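Gripper pad trials – gallery and notes

Quick page so people stop asking me for these over chat. Hand-held gripper, new pads, on the usual table. Black pads, black fingers, pale wood, gap open, nothing in it. Notes by pad set and by test underneath, more pictures as I get round to it.

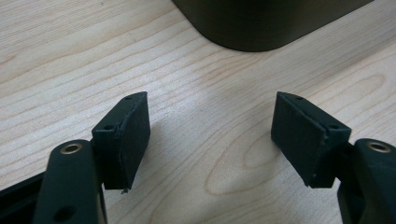 Pads, first fitting

Charcoal blocks, one per finger, facing layer on the inside. You can make out the seam if you look along the edge. Brass eyelets are in the fingers, same both sides.

Left pad has a bit of frayed stuff hanging off the bottom. Needs a trim. Yhon has the good knife.

Surface looks slightly fuzzy, same on both. Not bothered for now, we'll see if it changes anything on the smooth parts.

What we're comparing

Three pad sets, same fingers, same handle. Bilham set (the soft one), Flekton set (harder, thinner facing) and our own cut from sheet. Vitalii wanted a fourth from Tallum but the sample never came, chased twice in January and gave up.

All of them go on the same mount. Swapping takes Yurani a couple of minutes and me a good deal longer, the small screws are horrible. Buy a magnetic tray!!

The objects

Same box of bits as the arm tests. Marker pen, bolt, tape roll, plastic cup, folded cloth, a flat steel ruler. The ruler is the one that sorts them out. Everything picks up a cup.

11 objects in the full set. If you borrow one put it back, we lost the short bolt for a week and had to redo a morning.

Soft set

Nice on the cup, nice on the cloth. Lets the pen roll if you come in off centre. Flor says it's her favourite to hold and use, very little thinking needed, just squeeze.

Ruler: poor. Edge sinks into the facing and then it swings down. Got it in the end by going in much steeper but you wouldn't want to do that all day.

Picks up dust like anything. Wipe between runs, damp cloth, let it dry properly before you start again.

Hard set

Other way round. Ruler fine, bolt fine, pen fine if you're square to it. Cup slips when you squeeze too gently and creaks when you don't.

Ülle did most of these, 300 picks over two days – same order each time, no skipping the boring ones. Her sheet is on the shared drive under her name, tab two. Ignore tab one, thats the old fingers.

One screw worked loose near the end of day two. Threadlock next time, the weak one.

Our own cut

Cheap and a bit rough. Edges aren't straight and no two come out alike. Grips better than I expected on the tape roll. Facing started to lift at one corner on the second day so I stopped.

Glue is probably the problem. Vitalii thinks it's the cutting and wants to try a fresh blade first. Fine, try both.

Handle and trigger

Same handle throughout so this isn't really a comparison. Still, notes:

Trigger return is sluggish when your hand gets tired. Yurani's fix is a stiffer spring, Flor hates the stiffer spring. Left it alone.

Long sessions want a break every 28 picks or so says Yhon, who has a spreadsheet for this as well. I just stop when my thumb hurts.

Camera

Same mounting position for every pad set. Please do not nudge it. If you do nudge it, write it down and redo the check shots, don't just carry on and hope.

Dark pads against dark parts are hard to seperate when you go through the footage later. Pale table helps a lot. Flor asked about light coloured facing sheet, I think yes, someone needs to find a supplier.

Exposure locked before each run. Window side of the room gets too bright by mid morning, so blinds down.

Against the arm

Only had one afternoon on the arm with the Polishchuk controller, so don't read much into it. Same two pad sets, soft and hard. Same objects minus the cloth, which kept getting caught.

Hard set came out ahead on the arm. By hand I'd call it even. My guess is that people shift their wrist a bit to suit the soft pads without noticing and the arm just goes where it's told. Would like to test that properly before anyone quotes me.

Controller dropped out once and needed a restart. Error 2777, not in the manual, Vitalii has written to them.

Where we are

Hard set for anything thin or metal. Soft set for the rest. Own cut on hold until the glue is sorted.

Still to do:
Trim the left pad
Threadlock on all mounts
Light facing sheet, find and order
Repeat the ruler with both bought sets, different person on the handle
Second afternoon on the arm, book it early

If you're doing a run this week take the handle from the top shelf and use a fresh sheet in the log, pad set written at the top. Date and initials too please, I have four pages with neither and no idea which pads they were.

Corrections to me or Ülle. More pictures when the new facing turns up.

Page last changed Tuesday, May 27, 2025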